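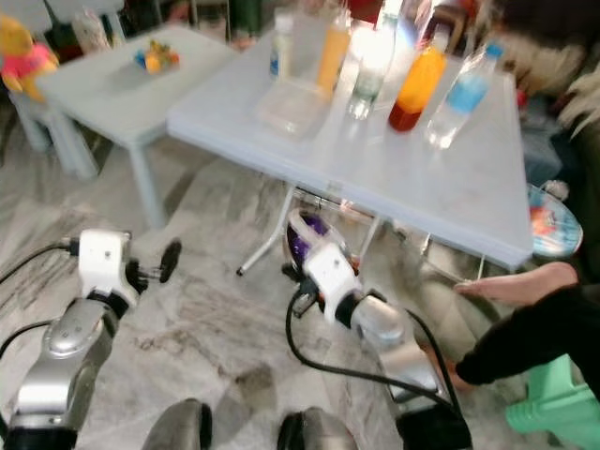

Home episodes vs. lab episodes: first result

diem_la
April 19, 2021
OK, I'm really excited about this one! We trained the two-arm policy on 2292 demos recorded in people's homes, then tested it in 6 homes it had never seen. Compared with the same policy trained on lab demos only, it recovers from bad grasps far more often, and you can see it in the wrist paths, they stop freezing halfway. Same network, same training time, only the rooms changed.

loi.ung
Nice, but how many lab demos? If the home set is bigger, you've just measured size.

diem_la
Matched! We cut both sets to the same count for that comparison. Fridges are still our worst task, by the way.
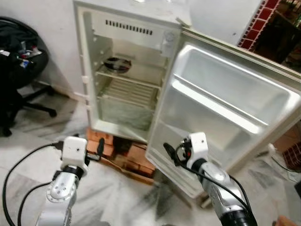 The policy tends to reach for the door edge too early and the second arm gets in the way of the first. I tried 3 ways of splitting the arms' timing and the simplest one (let one arm wait) did best.

Pondavau
Waiting is kind of cheating, though. You lose the whole point of having two arms.

diem_la
Only for the first second or so, then both move. I'd take it :)

loi.ung
I'm with Pondavau on this. Show it on floor pickups under a table and I'll come around.

hue_phung
Floor pickups are in the May batch, I'm labeling them now. Marble floors are rough on our depth estimates, so don't expect miracles. Does anyone have a good filter for reflections?

Pondavau
I do, sending it tonight.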